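Week 2: Paper on the Table (observational drawing, evening group)

Welcome back! Last time we drew boxes and cylinders until our wrists ached, and I promised something with more personality this week. We're going to spend the whole session on white paper. Yes, paper, drawn on paper. I love this lesson more than any other in the course, and by the end of it I hope you'll be squinting at every receipt and napkin you meet.

Start with the sheet itself. Spread a big piece of white paper over your table at home and leave it alone. Don't smooth it out! The low swells and creases are the whole subject. Now turn off the overhead light and look for the brightest patch and the darkest patch. Most people are shocked by how gray "white" gets once the room is dim, and by how blue that gray can be.
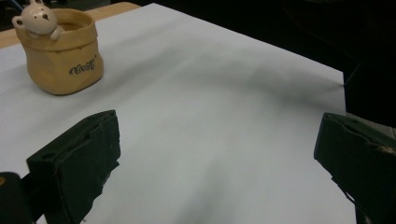
Once you have your two extremes, block in the big soft shadow first, with the side of the pencil, and keep its edges blurry. Creases come later, and there should be fewer of them than you think. A crease in soft light is a slow change from one gray to the next, so if you find yourself drawing a hard line, rub it back with a finger.

Then comes the fun part, a ceramic pot made to look like a crumpled paper bag. Real paper and pretend paper side by side! The folds in a glazed pot catch small shiny highlights that the sheet never will, and the rolled rim is a gift for anyone still nervous about ellipses (it wobbles, so yours can too). If your pot has a little figure on it, like a bear peeking over the rim, put the head in as a plain ball and leave the eyes and nose for the last five minutes. Same for lettering: follow the curve of the surface before you worry about the script.

Homework
- One tonal study of a creased sheet, no outlines, 9 grays or fewer
- One page of quick rim sketches, any pot or mug
- Read Barry Kershaw's handout on soft edges

Bring a kneaded eraser next time. Prakash Bhat will be joining us to talk about glazes and I can't wait.

428 views | 9 comments | 2 shares

Related handouts
Boxes, Cylinders and Sore Wrists
Soft Edges, Hard Edges
Drawing Shiny Things Without Panic
What to Buy in March, What to Skip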